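Hernen 60 trail running vest: long-term review

I bought the Hernen 60 in the sale last summer and have now run 529 km in it, most of that on fire trail and singletrack around Treltovcombe. It replaced an older Jacobs vest whose front zip had failed. I paid full sale price and have no connection with either company.

My longest day in it was the Treltovcombe ridge race, which has 2,000 metres of climbing and a gear check at the start. The vest held a rain jacket, thermal top, head torch, first aid kit and food, with the two soft flasks up front.
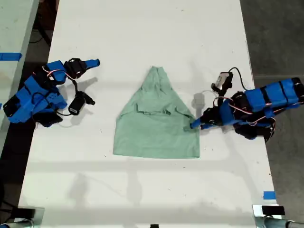
REVIEWS > PACKS AND VESTS
Posted 26 Nov 2024

Fit
I take a medium in most brands and the medium was right. The side straps adjust with a cord that stays put once set. With full flasks there is a bit of bounce on steep descents for the first few kilometres, then it settles as you drink. The collar is cut low and didn't rub, even over a singlet.

Storage
The front pockets are the best part. Each takes a flask plus a couple of gels, and the phone pocket closes with a zip. The rear compartment is one big space with no divider, so small things sink to the bottom. I keep mine in a zip bag.

Pole loops are on the back only. You can reach them on the move with practice — I still stop. The Estska vest I borrowed for comparison has them on the front and is easier to use, but it carries less.

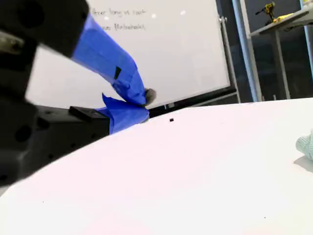

Blue tape, up close.

Wear and washing
The mesh has pilled a little under the arms and one elastic keeper has gone slack. Everything else is sound. I hand wash it in cold water and hang it in the shade. The colour has faded slightly across the shoulders.

Weight and price
Mine weighs 67 grams more than the old Jacobs, flasks not included. I don't notice it. At full price I would look at the Estska first, particularly if you use poles a lot. On sale the Hernen is good value for races with a long gear list.

Rating: 4 out of 5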